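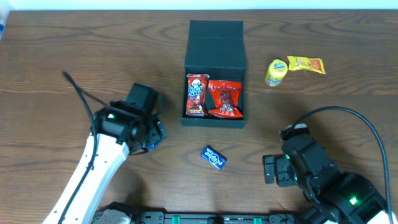 According to Arnulfo Condori, the Marulanda trunk was never meant to be a beautiful object, and the first buyers chose it mainly for its lock. His short history of the company is still the main source on the subject.

The Marulanda was a flat-topped travel trunk made by the family firm Emilard in the town of Temeo. It had a poplar body covered with painted canvas, ash slats and brass corners. The inside was lined with striped cotton paper, and a removable tray rested on two side rails.

Each trunk carried a serial number, stamped on the left side of the lock plate. The highest number known is 2539. Condori believes that the firm planned a series of 3000, but the order book is lost after number 1652, so the question remains open.

Later trunks have a lock supplied by Civasent, with a wider key. Collectors usually prefer the earlier lock, although its spring is weak and spare keys are difficult to find. Many surviving trunks have lost their tray.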